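Grividdale Self Storage – Questions We Get a Lot

How do I get in?
Gate code plus your own padlock. Code comes by text once you've paid. No text? Check your number with the desk, it's usually a digit off.

What are the hours?
Gate opens at 7 every day. Desk is open mornings only on Saturday. Loading bay on the Lunde Street side, please don't block it.

What sizes do you have?
Small, medium, large. Small is 40 square feet – fits a one-bedroom if you stack well. Bigger ones go fast in September, so call ahead.

Can I paint or put up shelves?
Free-standing shelves are fine. No drilling, no hooks, no tape on the walls. Paint stays as is. Plain off-white, same when you leave as when you came.

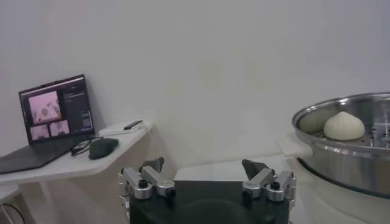 What can't I store?
Food, fuel, propane, paint thinner, tires, anything alive. Batteries out of anything that's going to sit a while. Ask if your not sure.

Is my stuff insured?
Not by us. Most people use their renters policy, some buy the Drelline cover at the desk. Bring proof of one or the other before you move in.

How do I pay?
Card or bank transfer. Rent is due on the 1st. Late fee is $43 after a week, and your code stops working untill it's cleared.

Do you rent vans?
No – try Grumitz, next door. Book early for month end.

How do I move out?
Give us 2 weeks notice by email. Sweep up, take your lock, leave the door open a crack. Deposit goes back to the same card.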